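Skidden Field Sled, Two-Man
Item 1134

If you coached or played line anywhere in the last fifty years, you know the sound a blocking sled makes when two linemen hit it on the same beat. The Skidden makes that sound! It's the sled we use for our own Saturday clinics, and I still get a kick out of watching a pair of sophomores figure out how to drive it straight.

The frame is welded steel tube on two curved runners, so it rides up a little when your players come in high and stays planted when they come in low. Kids feel the difference right away, usually by the second rep. Total weight is 417 pounds without a coach standing on the back (and there is a spot for the coach, with a grab bar and grip tape on the platform).
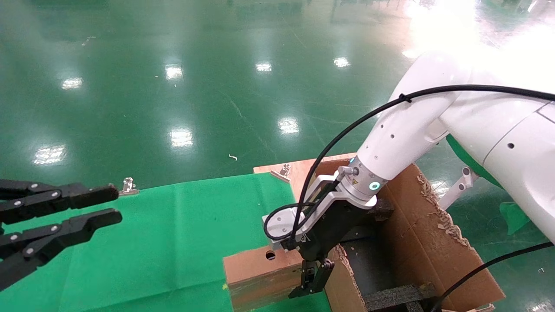
Pads are the Rumov style with the wide chest and the short arms, which I like a lot for teaching hand placement. They lace on from behind. Give yourself 30 minutes the first time you swap a set, and less after that. Older Rumov pads from the high school line will fit too, but you'll want the longer laces.

It does fine on grass and turf. For turf, order the plastic runner shoes and check them every August before two-a-days, especially if you drag the sled across a parking lot to get to practice (I know some of you do).

Raghavendra Kotian ran his guards and tackles on one all last season at Skirkstead and asked for a lower spring setting for the freshman group. Good call! There are now three settings, changed with a pin on each side.

Price: $3960 with pads
Colors: black, navy, maroon
Ships: by freight, in two pieces, bolts included
Runner shoes: sold separately
Replacement pads: sold in pairs

Questions about fit or spare parts go to Svenja Ostermann in the parts office. She has the bolt chart for the older Stöcker sleds as well.

Page updated Thursday, March 3, 2022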